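# Linar Cap and Coat Rack

The Linar is a freestanding rack for entrance halls, staff rooms and waiting areas, supplied by Drisance to schools, clinics and offices.

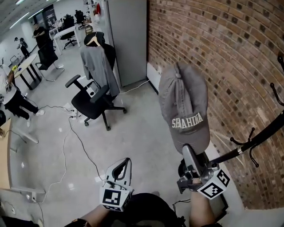
*Gray cap with white embroidered lettering, at a black coat rack.*

## General description

The Linar has a steel upright on a weighted round base, with eight arms set at two heights. The upper arms carry coats and hats. The lower arms are intended for bags, umbrellas and children's jackets. Each arm ends in a rounded tip so that collars and knitwear are not marked.

The rack ships flat in one carton. Assembly requires the hex key supplied and a clear area of floor. The upright must be fully seated in the base before any arm is fitted.

## Specifications

| Item | Value |
|---|---|
| Base diameter | 38 cm |
| Maximum total load | 50 lb |
| Finish | Powder coat, black or white |
| Order code, black | Linar 278 |
| Use | Indoor only |

## Placement and loading

Place the rack on a level, hard floor. On thick carpet, the Orken floor plate should be fitted under the base – it is sold separately and suits both finishes. Heavy coats should be hung on opposite sides of the upright. Wet garments may be hung for short periods, provided that the base is wiped dry afterward.

Caps and brimmed hats keep their shape best when hung by the back strap or rested over the arm tip. Hats with a stiff crown are better kept on a shelf.

## Care

Clean with a soft cloth and mild soap. Abrasive pads and solvent cleaners will dull the finish and are not covered by the warranty. Arm screws should be checked every February in buildings with heavy daily use.

## Ordering

Single racks are dispatched from the Echeverría warehouse. Orders received by noon on Friday leave the same day. Contract pricing applies to orders above $1,000, and replacement arms and base pads may be added to any order.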